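Home | Projects | Reports | Staff | Search

Do "Smart" Laundry Labels Change How Students Wash Their Clothes?
Project report, second-year Consumer Studies
Evelien Verbruggen
Supervisor: Rüdiger Ackermann

This report looks at a claim that gets repeated a lot: that clearer care labels make people wash at lower temperatures and throw away fewer ruined clothes. I started out doubting it, and I still mostly doubt it, though for different reasons than I had in the beginning.
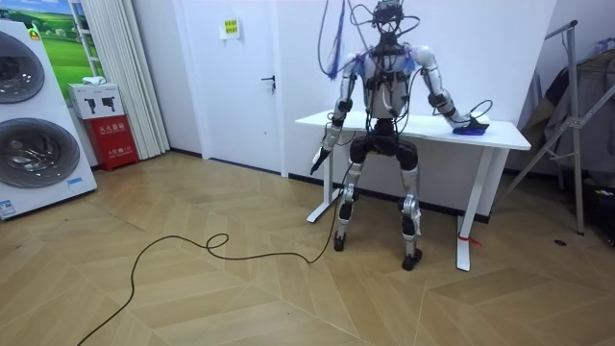
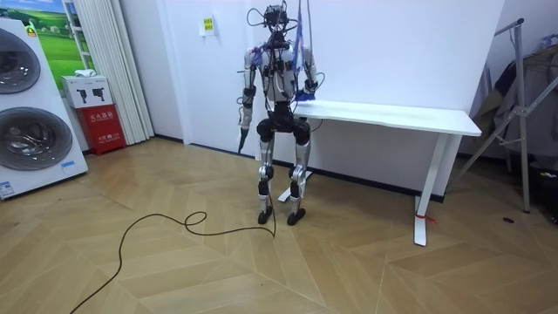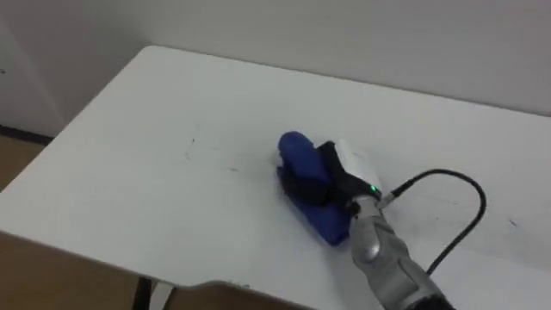
Top and middle: the robot standing. Bottom: gripper on a dark blue item, white table.

1. Background

Clothing labels with washing symbols have been around for decades. Most people I know can explain the tub with a number in it and maybe the iron. The triangle is a guess. Trurura, a label printing firm, sells a newer version with short sentences in place of symbols ("Wash cool. Hang up to dry."). Its brochure says shoppers who get the sentence labels "wash better." The brochure does not say what better means, who was asked, or what they were compared with. I wrote to the firm in May and got the same brochure back as a PDF.

The only other source I found that dealt with students was a survey put out by Flokberg, which runs the coin laundry in two of our dorms. It had 1,681 answers, a big number, and the survey was open to anybody who scanned a code on the dryer. People could answer twice. The prize was free drying. I would not build much on it.

2. What I did

I handed out 200 plain cotton T-shirts in the Turcotte dorm. Half had the usual symbols and half had the sentence labels. Everybody got the same instructions, which were to wear the shirt, wash it whenever they normally would, and write down the temperature and whether it went in the dryer. After six weeks I asked for the wash diaries and the shirts back.

The label in both cases said the same thing – cool wash, no dryer.

3. Results

I got 42 usable diaries. That is a poor return and it limits everything below. Of the people who dropped out, most just stopped answering messages. One had moved and one had given the shirt to her brother.

Among the diaries I could use, the two groups looked nearly the same. Nearly everyone washed the shirt in one load with everything else, at whatever setting the machine was already on. The dryer was where I expected the sentence labels to help, and there might be a small difference, but it depends on how you treat the 17 people who wrote "sometimes." If you count them as yes, the difference goes away. If you leave them out, it looks like a finding. I don't think a result should hang on that.

Shrinkage was measured from collar to hem. I measured the shirts before and after, but I did the "before" set on a soft ruler and the "after" set on a metal one, and the rulers disagree by a few millimeters. The numbers are in Appendix B and I would ask people not to quote them.

4. Talking to people

I also sat down with eight students to ask how they decide on a wash setting. Six had not looked at the label on the test shirt at all. One had cut it out because it itched. The last one had read it, agreed with it, and dried the shirt anyway because she needed it by 7 the next morning.

Several mentioned the Wunico app, which is supposed to tell you the right program from a photo of the label. Two had installed it. Neither had used it more than once. I tried it on ten labels in my own closet and it read a bleach symbol as an iron, twice.

5. Discussion

The labels assume that people stand in front of the machine with one item in hand and a question in mind. In the dorm there are three working machines and a line, and the question is how much fits. A better sentence on the collar doesn't touch that. Price might. The Turcotte machines charge the same for hot and cold, and I would want to see that changed for a semester before anyone spends money on new labels.

Mr. Ackermann pointed out that my group was young, short on money and short on time, and that a family with a machine at home could behave differently. That is fair. I can't say anything about families from this.

6. If someone repeats this

Use one ruler. Drop "sometimes" from the diary form and ask about each wash. Pay people at the end, not the start.

Appendices A and B are kept at the department office.

Contact the department | Copyright Consumer Studies student reports | Back to top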